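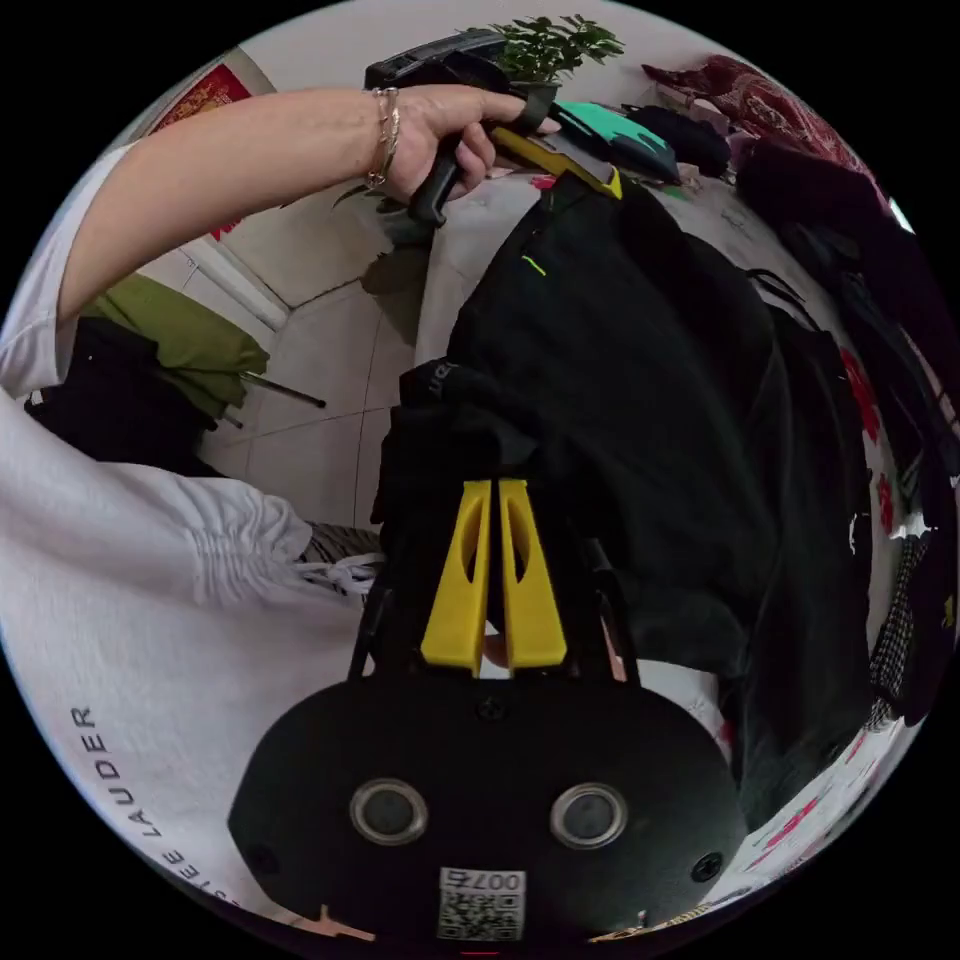 Shop notes: handheld grippers for cloth work

Filed under: Workshop tips / Grippers
Posted Mon 16 May by Ewurabena Nartey

These notes cover the parallel two-finger handheld, used on clothing and bedding. Most of it applies to any printed finger on a metal frame. The build itself is on the Juner page and is not repeated.

Finger spacing

Set the closed gap with the fabric you intend to pick up, not with a feeler gauge. A gap that holds a bedsheet will stall on a hooded sweatshirt folded double. Close the fingers on one layer of the thinnest item and pull by hand. The cloth should resist and then slide. If it tears free at once, add a strip of thin silicone to the inside faces. If it will not slide at all, back the stop screw out a quarter turn and repeat.

Finger material

Flexible filament, printed flat, four walls. The oval cutout lets the finger bend around a fold. Do not fill it in to gain stiffness. A solid finger pinches only at the tip and drops knit fabric when the wrist turns.

Print speed matters more than infill. On the Fillby printer in the shared shop, the outer wall has to run at 20 mm/s or the inside of the oval comes out stringy. Trim strings with flush cutters. A heat gun will warp the tip.

Use a bright filament. Dark fingers are hard to pick out against dark clothing when recordings are reviewed.

Frame screws

Check them before every session. Cloth work loads the frame sideways, and the side struts loosen before the fingers do. Use medium-strength threadlocker on metal to metal only. It attacks some plastics, so keep it off the body shell. For screws that go into plastic, stop when the head seats. A stripped hole can be saved once with a drop of epoxy and a fresh pilot hole. After that, print a new shell.

Labels

Each unit has a code label, and the number goes in the shop book with the date of any finger change. Clean the face with alcohol before sticking a label on. A label over a seam will lift within a week. Replace scuffed ones before they stop scanning.

Working surface

A bed is a better test surface than a bench. The mattress gives, so the fingertips can press in and get under an edge. On a bench the same motion skates over the top of the cloth. Cover the bed with one plain sheet and tuck it on all sides. A loose sheet gets picked up along with the garment.

Leave the clothes in a pile. Flat, separated garments make a new finger design look better than it is. Mix weights and include at least one item with a drawstring, one with gathered seams and one slippery synthetic.

Picking order for a mixed pile

1. Take the top fold, never the hem. Hems are stiff and roll out of the grip.
2. Approach across the fold with the fingers open to twice its thickness.
3. Press down until the fingertips bend slightly, then close.
4. Lift straight up a hand's width and pause. If a second garment comes along, lower and regrip closer to the end of the fold.
5. Move sideways only after the lift is clean.

Two-handed folding

Put the first gripper on a shoulder seam and the second on the opposite shoulder. Keep both handles at the same height until the garment hangs clear. Bracelets and loose cuffs can catch on drawstrings and the frame; take them off or push them up the arm.

Wear

Fingers on the Mabuza pattern last almost 4000 closes on cotton. Denim and zippers shorten that. Replace in pairs. The first sign is a pale crease at the base of the oval. The second is a tip that no longer meets its partner squarely, visible if you close the gripper against a window.

Lint collects where the fingers meet the frame. Brush it out dry. Oil on the slide holds lint and marks light fabric, so use dry PTFE lubricant, applied with the fingers off.

Spares kept in the Lorberg cabinet

Fingers, 16 (left and right are identical)
Frame screws, one bag
Silicone strip, one roll
Blank code labels, one sheet

Write down what you take. The next finger batch prints in October.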